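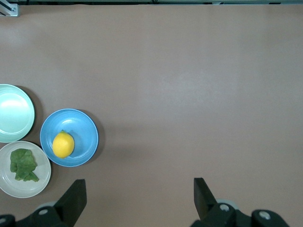
Can the Gudari bowl and plate go in the dishwasher?

They can go on either rack, on a normal cycle, and so can everything else in the range.

Search the shop
Search
Advanced search

Gudari bowl and plate, by Ziradus
Item 729
Bowl in sky blue, plate in mint green
Sold singly or as a pair

I've been selling kitchen things for long enough that I don't get excited about bowls very often, and then I got excited about a bowl. The Gudari is the one I reach for at home when I want somewhere to put fruit, or a salad for one, or the bits and pieces I've chopped before I start cooking (my onions always end up in the blue one, I couldn't say why). It's an everyday dish in a cheerful color, and I think we could all use a few more of those.

The shape is what got me first. The bowl has a wide, flat rim, and the rim is a lighter blue than the inside, so even one color looks a little like two. Inside there are ridges that run around in circles and step down to a flat base. I like what they do to the light, and I like that a single lemon dropped in there looks like I planned it. If you keep fruit out on the table you'll know that one lemon in a big deep bowl looks a bit sad – in the Gudari it looks fine, all yellow against the blue.

The rim also gives you something to hold. I carry mine by the edge with a thumb on top, and when it's full of soup that's a good thing, as my thumb stays out of the soup. My old bowls had hardly any edge at all and I was forever dipping a knuckle.

The plate is the quieter one of the two. It's a pale mint green, round and shallow, with a raised rim that keeps peas and gravy where you put them. I use it for toast in the morning and for pretty much any lunch that isn't wet. It has a shine to it, and under a bright kitchen light the middle goes nearly white, so if you're hoping for a strong, deep green, please don't order it thinking that's what you'll get. A customer once sent one back because she'd wanted it to match a forest green tablecloth, and I had to agree with her that it didn't!

Do the two colors go together? I think so, and I sell a lot more pairs than singles. Blue and green used to be a combination my mother would have argued with, but these are both soft enough to sit side by side. They look good on pale wood and on white cloths, and I especially like them on anything in a dusty pink or mauve, where the blue really gets a chance. They look less good on a busy pattern. I tried them on my striped cloth and took the cloth off again.

What I use them for

Bowl: cereal, soup, noodles if it's not a giant helping, berries, lemons, a few eggs waiting for the pan, popcorn for one person. It's also turned into the place where I drop my keys, so I've had to buy a second one.

Plate: toast, sandwiches, cake, cheese and crackers, a small dinner. If you like a really big dinner plate with room to spare, go for the Hou, further down the page.

A word on ripening fruit, because I get asked. Lemons keep perfectly well in the bowl for several days and then I move mine to the fridge, where they last a lot longer. A wide open bowl is good for letting air in, but don't pile up soft peaches in it, as the ones on the bottom get squashed, and that goes for any bowl you own.

Details

Made for: Ziradus
Range: Gudari
Weight of one bowl: around 300 grams
Dishwasher: yes
Microwave: for warming up food, yes
Oven: no
Broiler: no
Stacks: bowls on bowls, plates on plates
Pack: single, or one bowl with one plate

About that last line but one – the bowls stack nicely among themselves, and the wide rims line up so the pile stays straight. I wouldn't put plates on top of a pile of bowls. They slide. My shelf is narrow and I keep two short piles next to each other, and that takes up less room than I thought it would.

Looking after them

A quick wash with ordinary dish soap and a soft sponge does the job. Skip the steel wool, as you'll dull the shine and then you'll be cross with me. The one spot that needs a bit of attention is the ridges in the bowl, where oatmeal likes to settle if you leave it sitting all morning. Fill the bowl with warm water while you drink your coffee and it comes away with a wipe. Turmeric and tomato sauce I rinse off right after eating, just out of habit, and mine have stayed the color they were.

If you have hard water you might see a cloudy film after a while. A splash of vinegar on a cloth, or half a squeezed lemon rubbed around, then rinse. I do this maybe once every couple of months, usually when there's a used lemon half lying there anyway.

Ordering and stock

I reordered in November 2018 and took 100 pairs this time, so both colors are on the shelf and ready to pack. The last lot ran out in June, and I had a lot of nice, patient emails while I waited for more. If you'd like a whole set, tell me in the order notes and I'll pull them from the same carton so the shades match as closely as possible. There can be a tiny difference between one batch and the next. I can see it when I put old and new side by side, though my family swears they can't.

A pair is 11 dollars, and singles are priced on the order form along with shipping. I wrap each piece by itself in paper and put cardboard between the layers. If something turns up chipped, send me a note and a photo and I'll mail you another one, no need to ship the damaged one back. Please keep the box until you've unpacked everything, though – small orders go out with the paper packed pretty tight, and I've had a plate thrown away with the wrapping before now.

If you change your mind, unused pieces can come back within the month. You pay the postage for that, I refund the rest.

Are other colors coming? I'd love a yellow, and I've asked Ziradus for one more than once. So far there's no yellow. If that changes it'll be in the newsletter before it's on this page, mostly because I'm slow at updating the page.

And if you're trying to choose between the bowl and the plate and only want one, get the bowl. I use it twice as much, and it looks good even when it's sitting out with nothing much in it.

Add to basket
Out of stock alerts are sent by email only.

Get the shop newsletter
A short email when new dishes come in. Enter your email address and press Sign up. You can leave the list whenever you like.

You may also like
Hou dinner plate, extra wide
Hou side plate
Moltov mixing bowl, large
Moltov mixing bowl, small
Gudari bowl, sky blue, single
Gudari plate, mint green, single
Ziradus dish cloths, pack of two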